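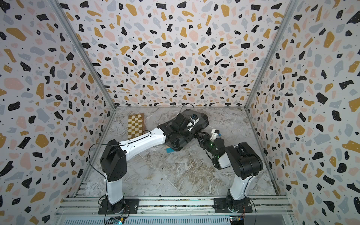

From: Suqin Lü
To: Osthorpe small enclosures list
Subject: Re: Lining a three-sided booth, paper or film, and what to put on the floor

Hagos Gebru wrote:

> I have an open-front enclosure in aluminum extrusion, 24 inches
> deep, and I need to line it before the end of December. Left, back
> and right walls plus the floor. Contents will be ordinary household
> objects, nothing heavier than a board game, put in and taken out
> many times a day.
>
> Questions:
>
> 1. Wallpaper or self-adhesive film for the walls?
> 2. Does a busy pattern cause trouble at the corners? Mine have to
> meet at a metal post and I can't see how to match a repeat across it.
> 3. Same pattern on the floor, or something different?
> 4. How do you clean the floor without taking the print off?
>
> I tried a plain white lining last year and gave up on it after a
> month. Every mark showed and the walls ran into the floor visually,
> so people kept misjudging where the back edge was.

Hagos,

Our booth has the layout you describe: three papered walls, aluminum posts at the back corners, and a separate floor panel. Answers in your order, with some additions.

1. Paper or film

Paper on the walls. Ours is a terrazzo print, irregular chips in black, mustard, pale pink and light gray on white, with fine black dots in between. I tested the Podell self-adhesive film on an offcut first. It goes on faster but it stretches if you pull it to remove a wrinkle, and it creeps back over the following days and opens a gap at the edge. Paper on a sealed panel stays where it is put. Film is the better choice if the walls will be wiped down often. Ours get dusted with a dry cloth.

Seal the panel before pasting. One coat, full dry, light sanding with 300 grit, second coat. If you skip the sanding you will see brush ridges through the paper under low side light.

2. Corners

Don't try to match. Take each wall as its own panel, paper it flat on a bench, trim it, and then fit it to the frame. The metal post interrupts the print and a random chip pattern has no lines for the eye to follow across it. A stripe, a check or anything with an obvious repeat would be a different matter.

Cut each sheet 20 mm oversize on every side and trim against a steel rule after the paste has dried. Trimming wet paper drags the edge. New blade for each panel.
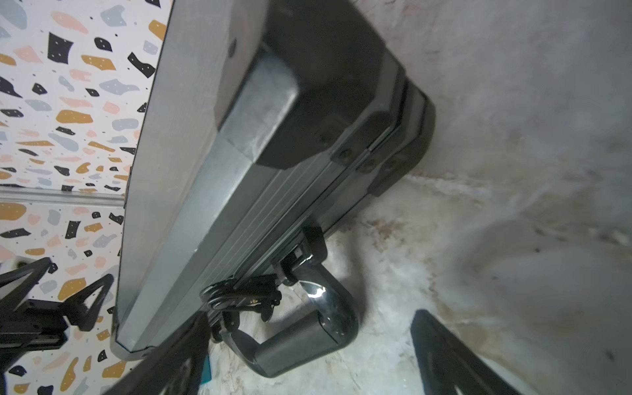
The same applies where a wall is made of two panels, one above the other, with a metal strip between. Run the paper in the same direction on both and ignore the offset. If you want the two halves to look continuous you can cut them from one length, but the strip covers some of the print, so you would have to discard that much from the middle of the sheet to get it right. I did the calculation once and didn't bother.

Order more than you measure. I bought a 141 inch length on the basis of the panel areas alone and had to go back for a second one, which came from another batch. The white ground was slightly warmer. I used the second batch for one complete wall so that the two never sat side by side on the same panel.

3. Floor

Use something different. We went with a gray and white marble pattern. The change of print marks the back edge of the floor clearly, which answers the problem you had with plain white. It also gives a calmer surface under small objects. A terrazzo chip and a small block are close enough in size and color that I would not want one lying on the other.

Check your contents against the floor sample before you buy. Things to try:

- Dark glossy objects, for instance a tablet or anything of that shape. Good separation from pale marble, but look for glare off the top face under your lights.
- Patterned objects. We have a game controller in a black and gray camouflage finish. The gray is near the gray in the marble, the black isn't, and overall it reads well enough.
- A folding wooden chessboard. No trouble at all with cream and brown squares.
- Small pale items. These are the difficult ones. Light blue is acceptable, white is poor.

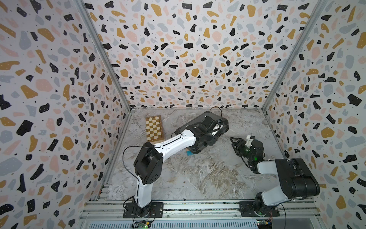
Make the floor a separate panel that lifts out. Ours drops in between the floor-edge rails with a small clearance and isn't glued. I know some on this list bond theirs down with contact adhesive, and I would advise against it for anything that sees daily use. The floor will wear out well before the walls do and you will want to swap it without touching the paper.

Leave the clearance at the sides and push the panel tight against the back. Crumbs and dust collect in whatever gap there is, and a gap at the front or side can be reached with a brush.

4. Cleaning

The sequence I use on printed panels:

a. Dry brush, soft bristle, back to front.
b. Damp microfiber, water only. Turn the cloth often.
c. For brown or tan streaks, a drop of dish soap in a cup of water, applied to the cloth and never to the panel. Wipe once with plain water afterward and dry immediately.
d. For black rubber marks, a white vinyl eraser, short strokes.

No melamine sponge. It takes off the rubber marks and also takes the sheen off the print, and the dull patch picks up dirt faster than before. I have tried the Drurnent surface cleaner too. It left wipe marks that needed a second pass with water, so nothing was saved.

Fine scratches stay. On a veined pattern they are hard to see from normal standing distance, and I replace the panel when they start holding dirt.
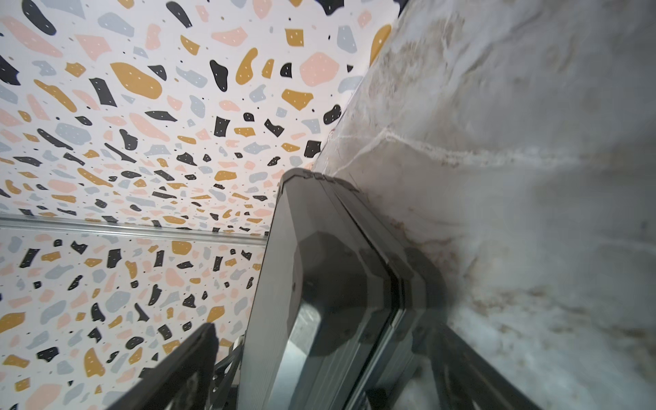

One more item on the line where wall meets floor. Paper is weakest at its bottom edge, and that is the edge that gets knocked. After trimming, run a thin bead of matte acrylic varnish along the cut edge of the paper only, with a small flat brush, and let it cure overnight before the floor panel goes in. Don't caulk the joint. Caulk bonds the floor to the wall and the first time you lift the panel it will bring a strip of print up with it.

If you do get a tear there, paste the flap back with a toothpick and press it under wax paper. A missing chip can be touched in with acrylic paint. Black is easy, mustard takes a few tries.

On your deadline: allow two days for sealing, one for papering, one for trimming and varnish. Jemal have the marble print as a cut panel if you don't want to laminate your own. Ask for an offcut of it before ordering, the screen colors on their page are too blue.

What is your post profile, slotted on the inside face or closed? If it is slotted you can slide the wall panels in and skip the clips, but you will have to allow for the paper thickness at both edges.

Suqin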